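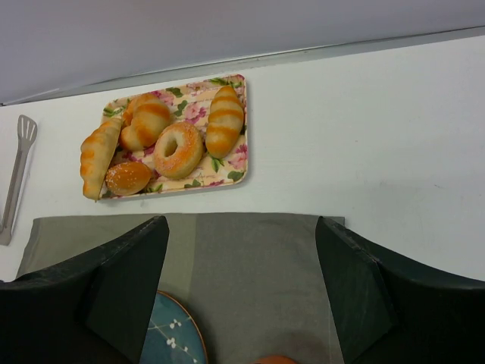
Breakfast is the only meal most of us are prepared to eat in silence, and I have never understood why it gets the worst table of the day. Dinner gets candles. Lunch gets a napkin if someone's mother is coming. Breakfast gets a corner cleared of post. This page is my small campaign in the other direction, and it begins with the tray, as any decent breakfast should. Pink blossoms, green leaves, and a line of curly script among the flowers that I have decided is a compliment. The croissant has one end hanging over the rim, which I could have corrected and didn't. A croissant that fits neatly on a tray is either a small croissant or a very large tray, and I'm suspicious of both.

Notes on the pastries, for those who only came for those.

The doughnut gets the middle of the tray. I like a doughnut with a hole and a dusting of sugar and no further ambitions. Tamsin Waaka, who reads these pages mainly to disagree with them, holds that a doughnut isn't breakfast. Tamsin eats cold curry at 7 in the morning, so we'll move on.

The coiled roll is the one to give a guest who talks. Unwinding it properly takes a good ten minutes, and anybody who bites straight across the spiral has told you something about themselves.

The striped one on the right has no agreed name in this house. I call it the deckchair. Niloufar Sadeghi calls it the bolster, and Parvaneh Parsa, who has never shown much interest in what a thing is called provided there's butter, calls it hers.

Then the little oval bun with the coarse sugar on top, tucked in below. I always put a small one out. It goes to whoever claims they're not hungry.

If you'd like to try this at home, a batch of plain sweet dough made with 800 grams of flour will do for a breakfast of mixed shapes, with enough left over for the deckchair to go wrong once. Shape everything the night before. I know people who get up at 5 to do it fresh, and they are no fun by noon.

On to the setting.

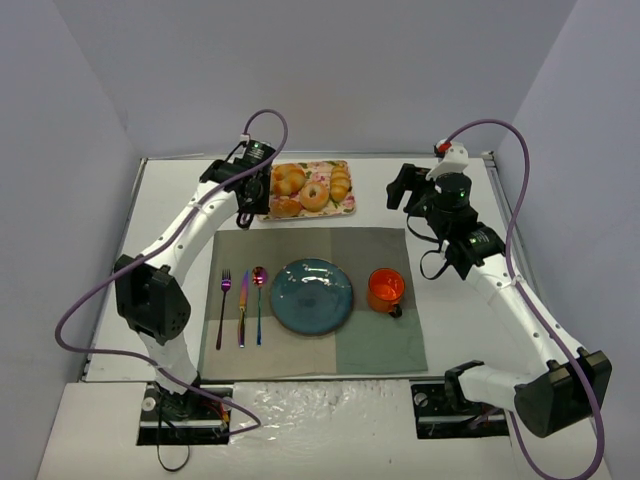
The patchwork mat at the middle of the table: two greys at the top, beige and sage green below, edges a bit frayed.

I'm fond of that mat. The colours are what you get if you ask a wet afternoon in Idurstead to design a textile, and they do the flowery tray a great favour by not competing with it. I did once try the tray beside a flowery mat. Shalini Pant looked at it for some time and asked if I was feeling all right.

A few people have written in to ask about the frayed edges, and whether there's a trick to stopping them. There is: you hem them. I've been meaning to for years. In the meantime I've started calling it a finish.

The same goes for the white table, which gets more letters than anything else on this site. Yes, it marks. You can see the odd scuff and smudge in the first picture, over on the right-hand side, well away from the bread. A white table is a diary with worse handwriting. I wipe it down, I step back, I find the one I missed, and by then the tea's gone cold.

What I'd pass on to anyone laying a table like this is to keep it simple, put the setting in the middle, and leave the bread within reach but slightly to the side. Bread directly in front of a person gets eaten before the others have sat down. Hooman Alipour has proved this at my table more than once and shows no sign of regret.

Up to 2,000 of you looked in on the last gallery, the soup one, and I gather a fair share were searching for soap. You were all very polite about it. The comments are open as before, for placemats, pastry names and the hemming of things. I'm especially keen to hear other names for the deckchair, as Niloufar is getting smug.

Next up is marmalade, once I've got the lid off.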